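Omia amplía la red de contadores de agua con lectura remota al barrio de Andico

01/11/2020 - Redacción

La empresa de aguas Omia ha terminado la primera fase de sustitución de contadores domésticos en Andico, con 483 equipos instalados desde el mes de agosto. El plan contempla un total de 1635 contadores en viviendas y locales comerciales del barrio, todos ellos con lectura por radio y registro horario del consumo. Los aparatos retirados eran de tipo mecánico, con lectura visual, y en su mayor parte habían superado la vida útil fijada en el reglamento del servicio.

El nuevo equipo mide el caudal por ultrasonidos y carece de piezas móviles en contacto con el agua. Dos transductores enfrentados emiten pulsos en ambos sentidos de la corriente y la diferencia de tiempos de tránsito permite calcular la velocidad media del fluido. El dato se guarda en una memoria interna y se transmite una vez al día a un concentrador de zona.

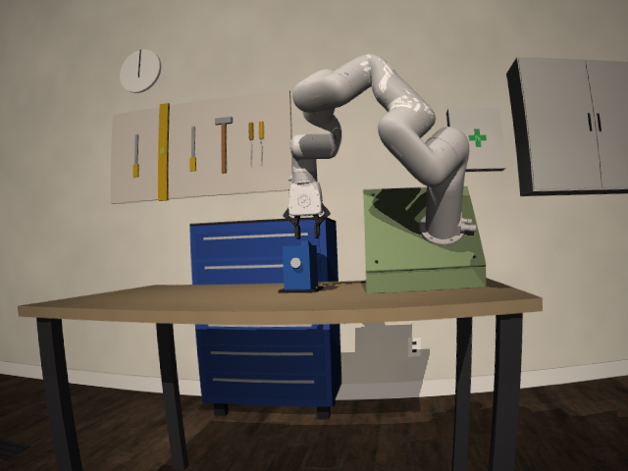 ¿Quién paga la sustitución del contador?
El coste del aparato y de la mano de obra corre a cargo de Omia. El abonado asume únicamente las reparaciones de la instalación interior, es decir, las situadas aguas abajo de la llave de salida.

Los trabajos se han organizado por sectores hidráulicos, de modo que cada corte afecta a un solo tramo de la red. La interrupción se avisa en el portal con dos días de antelación. En los edificios con batería de contadores centralizada la sustitución se realiza sin entrar en las viviendas; en los inmuebles antiguos, con contador individual en cocina o patio, es necesario concertar cita. De estos últimos quedan 89 pendientes dentro de la primera fase, por ausencia del titular o por válvulas de corte en mal estado que deben cambiarse antes.

La fase inicial incluye además tres concentradores, colocados en cubiertas de edificios municipales. Según la memoria técnica, el alcance máximo admitido en el proyecto es de 600 metros por concentrador en trama urbana densa. Los contadores situados en sótanos llevan una antena auxiliar en el rellano - solución que el pliego original no recogía y que se incorporó tras las primeras pruebas de cobertura. 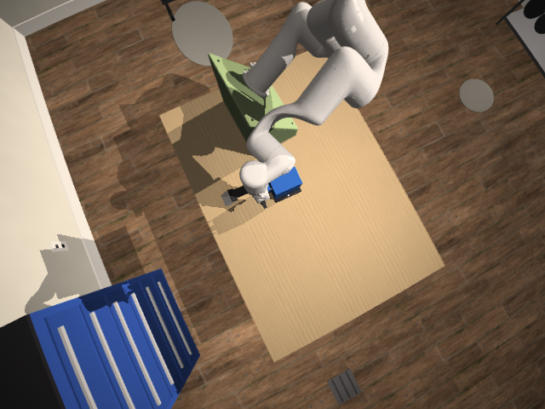 Beril Bozkurt pide que la compañía aclare qué ocurrirá con las facturas estimadas de los últimos trimestres. En su escalera, explica, se facturó por estimación durante casi un año y las lecturas reales posteriores no coinciden con lo cobrado. A su juicio, la regularización debería aplicarse de oficio y venir desglosada en el recibo, con la lectura final del contador antiguo y la inicial del nuevo.

Omia responde que el acta de sustitución recoge ambas lecturas y que una copia queda a disposición del abonado. Las diferencias a favor del cliente se compensarán en la factura siguiente. Cuando la diferencia sea a favor de la empresa, el importe podrá fraccionarse en cuatro recibos sin intereses, previa solicitud por escrito.

El suministro de los equipos fue adjudicado a Zulow y el montaje, a Demirtaş, que trabaja con tres cuadrillas. El contrato fija una garantía de diez años para el cuerpo del contador y de ocho para la batería. Esta última no es reemplazable en campo, por lo que su agotamiento obliga a retirar el aparato completo.
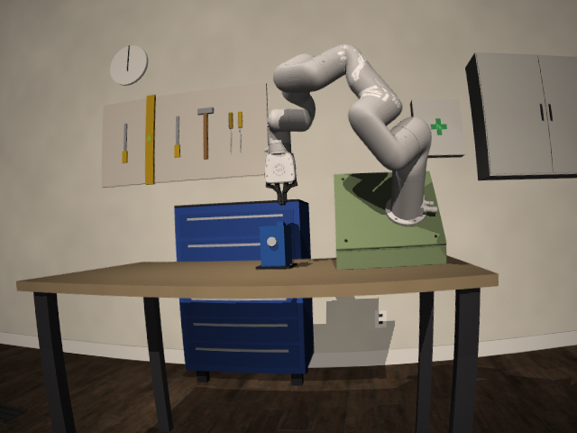

El registro horario servirá también para localizar fugas. El sistema genera una alerta cuando el caudal no baja a cero en ningún intervalo durante tres días seguidos, patrón habitual en cisternas que no cierran y en juntas deterioradas. El aviso se envía por mensaje al teléfono que figure en el contrato, y los abonados que no hayan facilitado ninguno lo recibirán por correo ordinario.

En cuanto a la red general, la suma de los consumos de cada sector se comparará con el volumen medido en cabecera. La diferencia entre ambos valores, descontados los usos municipales sin contador, como el riego o el baldeo, se considerará pérdida en distribución. El balance se calculará por meses naturales.
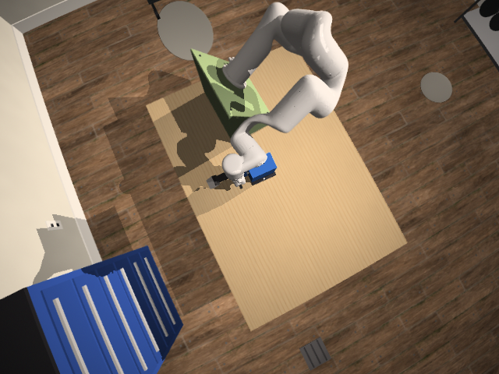

La segunda fase comprende las calles situadas al norte de la avenida principal y el polígono comercial, donde los contadores son de mayor calibre y requieren bridas en lugar de racores. Los titulares de locales con sistemas contra incendios deberán presentar el esquema de su acometida antes de la intervención. Las citas pueden solicitarse en la oficina de Omia en Andico o por teléfono, indicando el número de póliza que aparece en el recibo.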